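About Jendik

G'day, and thanks for clicking on the page most people skip. I run Jendik, a small moving-in service based in Posar. You give me the keys to your new flat (or the code, or the name of the neighbour who's got them) and I get it ready to live in before you turn up. Beds made, milk in the fridge, kettle on the bench, internet going, bins found. Then you walk in with your suitcase and have a shower and a lie down like a civilised person.

I started doing this after my own move, which was a shocker. I'd driven 1,883 kilometres over three days with a ute full of pot plants, got to the flat at eleven at night, and discovered I'd packed the sheets right at the bottom of a load that wasn't coming until Thursday. No light globe in the bedroom either. I slept in my beach towel and had muesli bars for brekkie, and somewhere in the middle of all that I thought, I'd pay good money for someone to have been here yesterday.

So I asked around at work, and a mate of a mate was moving up in August, and I did hers for a slab of beer and the petrol. Then her brother's. Then a real estate office on Aoun Street started handing my number out with the keys, and I had to get a proper ABN and stop doing it in my lunch breaks.

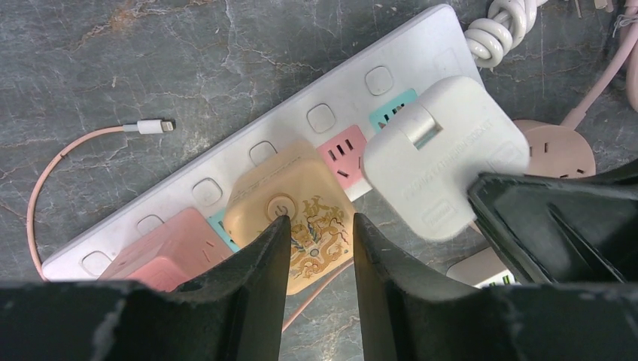 The name comes from my nan's cattle dog, if you were wondering. Everyone asks whether it's Scandinavian. She was a very good dog and she hated moving house too.

What we do now is a bit bigger than what I did then, but it's the same idea. There's me, two people who do the heavy lifting, and a part-timer who is much better at the phone than I am. We look after the Posar flats mostly, plus the new units out past the showgrounds, and we'll go further if you ask nicely and cover the fuel. Last financial year we set up 218 homes. Some were nurses and teachers coming in on short contracts, a lot were uni students whose parents rang up in a panic, and quite a few were older people going from a big family house into two bedrooms, which is a different sort of job and takes a lot more cups of tea.

I love that last kind, by the way! You learn an awful lot about a person from what they want put out first. One gentleman didn't care a bit about his furniture but needed the radio on the windowsill and the cricket already tuned in. Done. Another customer posted me a hand-drawn map of her cutlery drawer, and I've still got it on the office wall.

If you want to know how it works day to day, you fill in our checklist, which has 34 questions on it and takes as long as a coffee. It asks the things you don't think of when you're busy moving: which side of the bed you sleep on, do you need the desk somewhere quiet, how many things you charge overnight, are you a top-shelf or bottom-shelf pantry person. You can skip any question you like. Plenty of people write "don't care" the whole way down and I respect that.

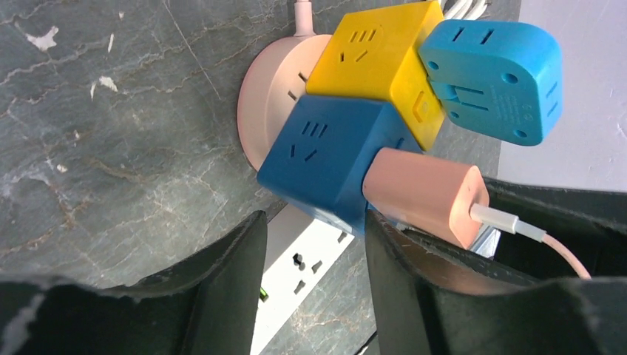 Once I've got that back I'll ring you for a quick chat, then send a quote. The basic setup for a one-bedder is $800, with groceries charged on top at whatever the receipt says. I don't mark up groceries. I did think about it for five minutes in our first year, when the van needed a new clutch, and I felt a bit grubby and let it go.

We keep track of everything in Stakilix, so you'll get a link where you can see what's been ticked off and add things as they come to you at two in the morning. It's fine to add things at two in the morning. I won't see them till seven.

A few things we don't do, so there's no confusion. We don't do bond cleans (happy to pass on a number). We don't touch wiring, gas or plumbing, that's a job for someone with a licence. We don't mind pets for the day, though I've been talked into it twice. And we can't get you out of a lease, sorry, please stop asking!

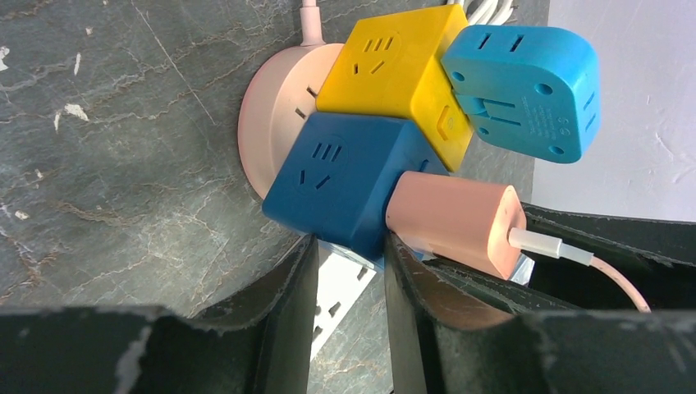
The office is upstairs from the bakery, second door, mind the step. We're open weekdays from eight until the phone goes quiet, and most Saturdays in the uni rush. If the door's locked we're out on a job, so leave a note with the bakery and buy a vanilla slice while you're there, they're enormous.

I should say too that we're looking for one more pair of hands. You'd need a manual licence, a decent back and some patience with fitted sheets. Experience is nice but I'd sooner have someone who turns up on time and takes their boots off at the door without being told.

For bookings, use the form on the contact page or just give us a ring. Let me know your moving date even if it's only pencilled in and I'll hold the day for a week while you sort out the rest.

Page last updated Monday, December 31, 2018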